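Almont work table, white top
Item 826

Flat-topped table for small assembly, sorting and inspection of fixings. The top is plain white with slightly rounded corners and is supplied fully assembled to the frame.

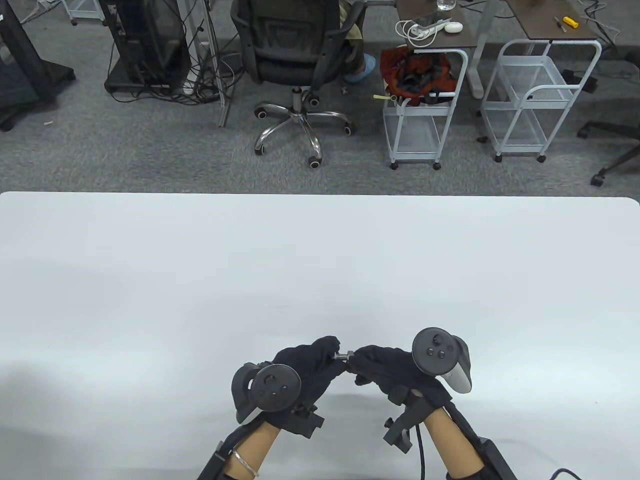 Maximum distributed load is 400 kg. Edges are sealed on all sides. Clean with a damp cloth and mild detergent; do not use solvent or abrasive pads.

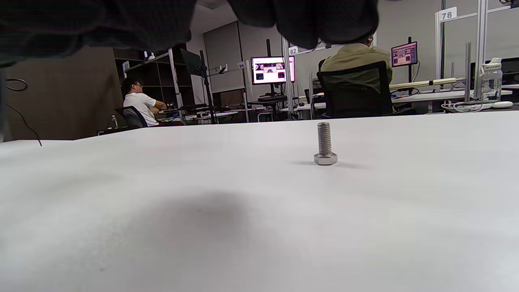
The top is levelled at the factory and should be checked again after delivery. Adjust each foot by up to 30 mm. Small parts can then be set down on end, as with the hex bolt standing on its head, thread upwards. Matte finish, faintly speckled at close range.

Net weight: 47 kg
Chair not included
Technical contact: Eoin Quinlan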